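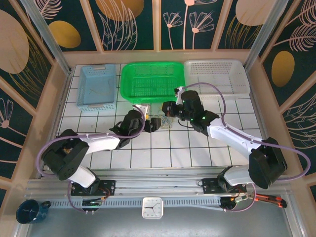

4. Observations from the open day

4.1 Setting and method

The two-arm sorting cell at Skirnmont was shown to visitors on a Tuesday in January. Our interest was in what a visitor could reasonably conclude from such a demonstration. We had no part in building the cell and were given no access to its logs. Notes were taken by hand from the visitors' side, and we spoke with people as they left. The hosts from Kesby had been told that we would be there and what we were after.

The task on show was the sorting of string into three plastic baskets. It is a sensible choice of task. String is soft, it tangles, and it does not lie the same way twice, so it is harder to fake competence with string than with blocks. It is also an easy task to present kindly. The public has no idea how fast string ought to be sorted, and nearly any movement toward a basket looks like progress.

We logged 132 attempted picks over the day. An attempt was counted when a gripper closed at the surface, whether or not it came up with anything. Of these, 68 ended with string released over a basket. We did not try to judge whether it was the right basket, as the sorting rule was explained to us in 2 different ways by two members of the host team. One said the strings went by color, the other that they went by the order in which they had been handed in. Either rule may be the real one, but a success rate cannot be worked out until somebody settles it.

4.2 What the visitors were told

The spoken introduction described the arms as "working on their own." We asked what this covered. The answer, given politely and at some length, was that the motion between picks was automatic, while the start of each round and the recovery after a failed one were up to an operator. That is a fair division of labor, and we have no quarrel with it. Our quarrel is with the introduction, which was repeated to each group without the second half. Visitors who left before the question period - most of them - went home with the shorter version.

A handout prepared by Saraç gave a figure of up to 600 strings per shift. It did not give the length of the shift, the kind of string, or the number of times a person had stepped in. We asked for the test record behind the figure and had not received it at the time of writing. At the pace we saw, the number would be hard to reach.

Figure 2 was taken during the demonstration. Each basket holds some string, and a few short scraps remain on the tiles in the middle of the work surface. Leftovers of this kind never entered the count given to the public, which covered baskets only.
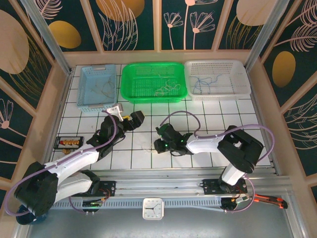
Figure 2. The cell with string in all three baskets.

Tülin Yalçınkaya objected, on reading a draft of this section, that an open day is not a trial and should not be graded like one. People come to see a machine move, she wrote, and a host who stopped to list every operator action would lose the room in a minute. She also thought our count unfair to the cell, as the rounds were shortened to suit the size of the groups.

We accept the point about the rounds and have not compared our count with any bench result. The first point we accept only in part. The same demonstration was cited afterward in the Lusiritz funding request as evidence that the cell was ready for use, and there it was being asked to do the work of a trial. İlker Ekinci has suggested that hosts post a running tally of operator actions next to the cell, where visitors can read it or ignore it. We think this is cheap enough to try at the next visit, and Section 5 uses a tally of that form.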